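Oct 31, 2020
By Dorin Grecu

The winter clothes come out

Every year at the end of October my wife and I take the winter clothes from the top of the wardrobe and put the summer ones in their place. When we lived in a warmer country this was a small job. Since we moved to Stornside it is a full day, and sometimes the evening too, as the cold here needs many layers and each layer has its own colour, its own hanger and its own opinion on where it wants to be stored.

This page is for the clothes and for the room where we sort them. My cousins asked what we wear here in winter, and two neighbours on our floor wanted to know how we fold, so I answer everyone together. I write a little under each heading. Please excuse my English where it is stiff, I learned it first from manuals.

The bed as a table

We have no big table at home, so all the sorting is done on the bed. I put the rose sheet on it for this work. It is an old one and I don't mind if a zipper pulls a thread. My mother had a similar sheet, and she also did her folding on the bed, always standing, never sitting. I sit after the first hour. My back is not as good as hers was.

The wardrobe

It is the tall one from Skadby, the second-hand store near the bus station. The inside is 80 centimetres wide, and this is not enough for two people with winter coats. We solved it by hanging only what can't be folded. The thick sweaters lie flat on the shelf, the heaviest at the bottom. If you hang a heavy wool sweater it grows long, and it will not come back to its old shape.

The houndstooth jacket

My favourite to fold and the most difficult. The collar is cream with blue and white stripes, and it must not be pressed under anything or it keeps the crease until spring. I lay the jacket open on the roses, smooth the front with the hand, then bring the sleeves in behind. The black lining is slippery, so the first fold often slides away and I begin again. There is a blue embroidered patch on it as well, and I try to fold beside the patch and never across it. With a stiff patch the cloth around it becomes tired.
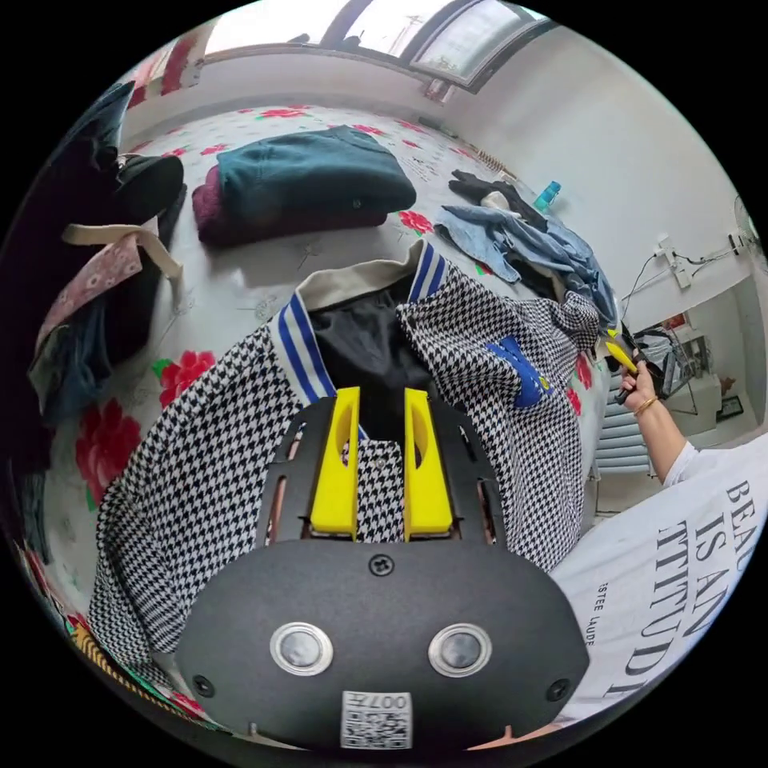 Brenda Wainwright wrote to me that she would never fold a jacket like this one at all. Hers go on a wide hanger with an old pillowcase over the shoulders, even if something else must leave the wardrobe to make room. A fold in a check pattern always shows, she says, and you will be steaming it at seven in the morning when you are already late. She also asked if I stuff the collar with tissue paper. I don't, but I will try it this year. For the hanger I have no space, as I explained, so Brenda wins the argument and I continue to fold.

Teal on maroon

These two wait at the head of the queue, already folded, teal on top and maroon under it. I like dark colours one on another, but in the evening light it is easy to take the wrong one, so I keep the teal always above. The teal has a small button, and I turn it up so that it doesn't leave a mark on the cloth below.

Denim

Denim we leave for the end. It is not delicate and it forgives everything, so the light blue things are simply put in a heap until all the rest is finished. Then we decide. One part stays out for the mild days in November, and the other part goes up to the top with the summer shirts. My wife rolls her jeans and I fold mine in 3, and after all these years each of us still believes the other is wasting space.

Gloves

A black glove is on the bed, and you know how it is with gloves. We search for the second one every October. Last year it was in the pocket of a raincoat. Now I have a rule that gloves are clipped together with a clothes peg before they go into the box -- the rule is good, only I forget to follow it.

The pink bag

The pink flowered tote with the cream handles is useful to us all year. In summer it goes to the market. In the sorting week it takes the small things which have no shelf, like scarves, belts and thin hats. It would also be the bag for giving away, but my wife does not let it leave the house, so for that we use paper ones.

Boxes

The summer clothes go in 9 boxes, all from the Clivora shop, the flat kind with a lid. I write the content on the short side with a marker, since this is the side which you see from below. In the first year I wrote it on the lid -- and then I had to take down every box to read it. I also put a piece of cedar in each one. I can't prove that it helps, but we had no moth holes, and the boxes smell nice when we open them.

What we give away

If a thing was not worn for two winters, it goes to the clothing drive on Ospina Street. I am strict with my own shirts and less strict with the coats. A good coat was expensive, and you remember the price each time you touch the sleeve. This year two coats go, and one scarf that itches.

The boots are still by the door, I will write about them when I have bought the wax.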